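Wogan Open Day

The Wogan Open Day is a yearly public demonstration of household robotics held in Hinholm. It takes place on a Friday in November and shows work in progress on Wogan, a control program for robotic arms. The programme consists of short talks, a question period and simulated kitchen tasks shown on screens in the main hall.

The kitchen tasks are computed in a simulator called Trakent. The model kitchen has grey wood-grain cabinets, a marble worktop and a black microwave. The arm works at an upper cabinet, where the small space between shelf and door limits the angles from which the gripper can approach. Items handled at this height include a yellow bottle. 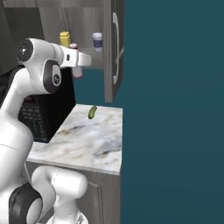
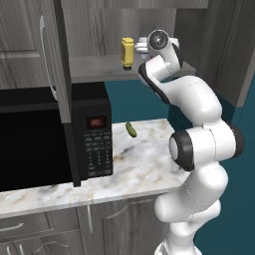
Burier Manipulation Group | Hinholm | Public Demonstrations

Each visitor session lasts 50 minutes and admits 10 people. There are six sessions, the first of which is kept for school parties. A presenter starts each run from a desk at the side of the hall and reads out the instruction given to the program. Runs are not edited, and a failed grasp is left on screen until the time limit of three minutes expires.

Small objects left on the worktop, such as a pickle, test whether the program can keep to the item named in the instruction. The starting positions of the objects are changed between sessions. Contact forces are calculated by Trakent and plotted on a second screen, although the plots are not explained in the printed guide.

Visitors may propose an instruction in writing during the question period. Proposals are limited to objects already present in the model.

Comments (3)

hobbsend: Went to the afternoon one. The force plots were too small to read from the back row.

m_tilling: Does the school session need booking through the school, or can home educators apply?

gridiron6: The talk on grasp planning was good but ran over, so we only got two runs.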